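Minutes, residents' lounge and laundry meeting
Held Saturday, 10 a.m., ground floor lounge, Feteo House
Chair: Raghda Zoubi
Present: 19 residents, plus two from the Doltora office

1. Last minutes
Accepted with one correction. The dryer on the second floor was repaired by Zolix and not by the office.

2. Laundry room
The second washer is still stopping before the spin. Zolix has been called again and will come in January. Until then the limit is one load per household on weekday evenings. The request to open the room at 6 a.m. was voted down.

Lint trays are to be emptied after each load. The sign will be reprinted in larger type.

3. Lounge furniture
The office asked if the lounge sofa should be replaced. The quote from Aoun for a new one was 1000 dollars, delivery included. Most people felt the present one is fine and only needs cleaning. Agreed to keep it and to spend up to 30 dollars on upholstery cleaner. Office to buy.

The lamp by the window needs a new shade. Carried over.

4. Clothes left in the lounge
Several complaints. Items have stayed on the chairs for days. Agreed that anything left overnight goes in the lost property box by the mailboxes and is kept for 30 days. The office will put up a rail in the hallway if the landlord allows screws in that wall. Raghda Zoubi to ask.

5. Other business
Keys to the bike store are to be signed for at the desk. Two are missing.

Next meeting in January, same time and room.

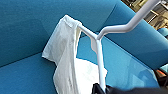
Addition to item 4, agreed by the chair after the meeting: the new rule covers the sofa as well as the chairs. A white cloth like the one over the blue sofa counts the same as a coat or a bag, and goes in the box if it is left overnight. Owners can collect from the desk during office hours.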